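Block-pushing language benchmarks

Block-pushing language benchmarks are a class of tests in robotics research in which a robot arm is given short written instructions and must rearrange simple shapes on a flat surface. They are used to compare methods of language-conditioned imitation learning, in which a control policy is trained on recorded human demonstrations paired with text.

The Odine benchmark, released on 8 March 2023, is one such test. Its training set holds 2,376 demonstrations, and its evaluation set holds 299 instructions, each naming blocks by color and shape. Typical instructions ask for one block to be moved beside another or for blocks of the same color to be brought together.
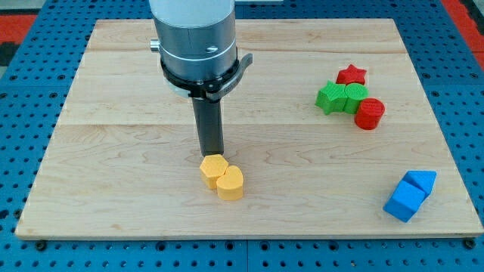 Hyun
Contributing editor, robotics section

Tabletop tasks of this type commonly use plain solids such as cubes, cylinders, stars and hexagonal prisms. Color alone may not identify a block, as a red star and a green star can share the board, so the policy must connect both words of a phrase to the correct object.

Kerex, a policy trained on the Odine set, predicts short movements of the arm from camera input and the text of the instruction. In the published results it completed over 700 consecutive movements without operator correction. Performance fell on instructions that required 6 or more separate pushes, and errors were most frequent where several blocks stood in contact.

See also: Imitation learning; Robotic manipulation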